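How do I pin cut-out letters to a black fabric backdrop so they stay level?

Asked 2018-12-22 in Displays and Backdrops
Viewed 1590 times

I have a black fabric backdrop hanging behind a light wooden table and need two rows of colored letters on it. The top row is "Fast" in smaller letters, the row below is "UMI" in large capitals. The letters are cut by hand, each with a thin pale outline. The fabric is a Lullska panel, 51 inches wide as sold, hung from a rod with clips.

Two problems. The fabric hangs in loose folds, so a letter pinned flat at both top corners tilts when the fold behind it moves. The large M is the worst. Also, the baseline drifts: I measured down from the top hem and the U still ended up lower than the I.

The table will have a toaster, a plate of sliced meat, a wire basket and a few small items on it, so I would like to fix the lettering without clearing everything each time. Is there a better pinning method, or should I change the fabric?

3 answers

Answer 1 (accepted, score 49)

Do not measure from the hem. On loose fabric the hem is not a straight reference. Run a thread between two fixed points at the height you want for the bottom of the large letters, pin to the thread, then pull the thread out. Use a second thread for the small row.

For the tilt, use one pin at the top center of each small letter and two on the wide ones. Before placing the second pin in the M, push a little spare fabric in between the two pins so that the card is not under tension. Card pulled tight across a fold will always turn. The pins should go through the fabric twice, in and out, with the head hidden behind the outline if you can manage it.

You do not need to flatten the folds. On black they hardly show once there is color in front of them.

Ikechukwu Onuoha

Answer 2 (score 5)

Agree with the thread. I would add weight at the bottom - a length of curtain chain in the hem is enough. I used the Riedl one, it was over the length I needed and cuts with pliers. Keep the weighted hem behind the table edge and clear of any cord. With the toaster at the left end, its cord loops back toward the middle, and a swinging hem will catch on it.

If you do change fabric, get something with less drape. Kilden felt holds a pin well but picks up lint, so have a roller at hand.

Answer 3 (score 0)

double sided tape works fine for me, we did the same at Ostitholm in April and it only fell down once

Comment on Answer 3: Tape lets go of most woven fabric within a day. Fine for one afternoon.

Comment from the asker: Thread method used, M now has two pins with slack between them. Folds left as they were. Photo attached.

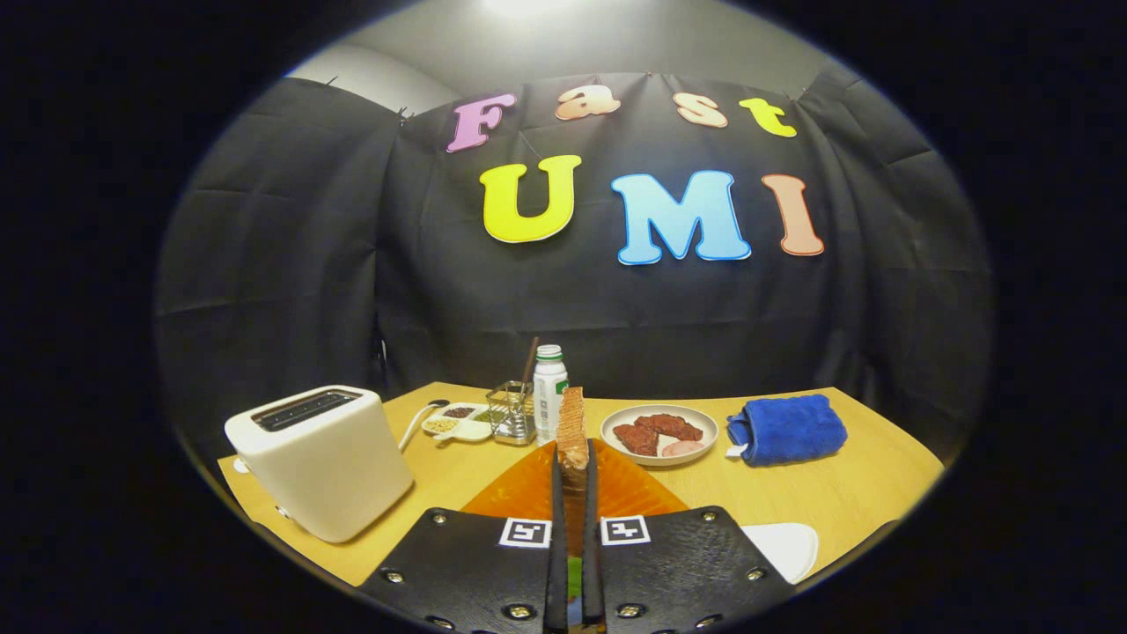 Both rows pinned on the black fabric, table set in front.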